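Harkell Source Desk 2: a review after one season of use

Harkell Source Desk is a desktop program for checking news claims. It takes a broadcast clip, an article or a social post, breaks it into separate claims, and gives the user a form for each one: who said it, where it first appeared, what the original wording was, and what has been found for or against it. It does not decide whether a claim is true. The vendor is clear about that in the manual, and the program behaves accordingly.

I used version 2 from January through the end of the spring election coverage, on a regional desk that checks statements by candidates and by the stations that report on them. In that period I opened 229 case files. Most were short. A few ran to several broadcasts in two languages.

Setup

Installation took one evening. The license is tied to a user name and can be moved between machines through the account page. The program wants its archive folder on a local disk. It will accept a network folder, but search slows down badly and the lock files are not always cleared on exit. I moved the archive back to the local disk and ran a nightly copy to the server.

Capture

The capture tool saves a page as text, as a flat picture and as the raw source, then stamps all three with the time. Pages that load comments late are captured without them unless the delay is raised. The default delay is too short. I set it to 23 seconds and left it there.

Video capture is limited to 60 minutes per file. Longer programs are split, and the split can fall in the middle of a sentence. The second file does begin its time count where the first stopped, so quotes can still be cited by the clock of the full program.

Quote tracing

This is the reason to buy it. Paste a quote, mark the language, and the program searches the archive and any connected wire services for the earliest match. It lists near matches with the differing words marked. In one case a station had a party spokesman "refusing all talks." The trace led to a press conference where he had refused talks before a certain date. The station had dropped the condition. Finding that by hand would have meant listening to the whole event.

Results are weaker when a quote has been translated twice. The program compares the wording and has no good measure for meaning, so a loose translation scores low even when it is fair. The score should be treated as a sorting aid. I turned the color coding off because it gave the number more weight than it deserves.

Compared with Druker

Our desk used Druker before this. Druker has the better transcript editor, with keyboard control of playback and proper speaker labels. Harkell puts speaker labels in a side column that cannot be widened. On the other hand, Druker keeps no record of changes to a case file. Harkell logs every edit with the old text preserved, and the log can be exported with the case. When a campaign office complains about a published check, the log answers most of the letter.

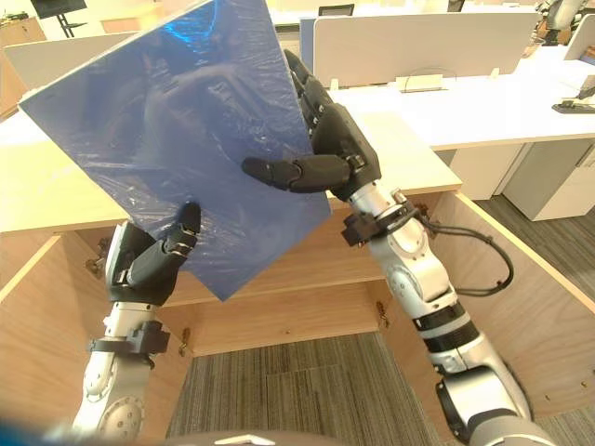
Export works to plain text, spreadsheet and a printable report. The report template is stiff. Section order is fixed, and the verdict line prints at the top even when it is blank. Aslak Viklund, who edits our political pages, asked for a version with the sources first, and I ended up building it from the spreadsheet export.

Support

Two tickets filed. The first, on the lock files, was answered the next morning with a workaround. The second, on the side column, was marked as a feature request and has not moved.

Faults worth knowing

Dates in captured pages are read in the format of the computer, so a foreign page can be filed under the wrong month. Check by hand.

Undo does not cover deleted attachments.

Search ignores accents unless the option is set per case. There is no global setting.

Who it suits

A desk with two or more people checking the same material will get its money back through the edit log and the shared archive. One person working alone on short items could manage with Druker and a careful folder system. I have renewed for another year on the standard license, without the wire add-on, which duplicated a feed we already pay for.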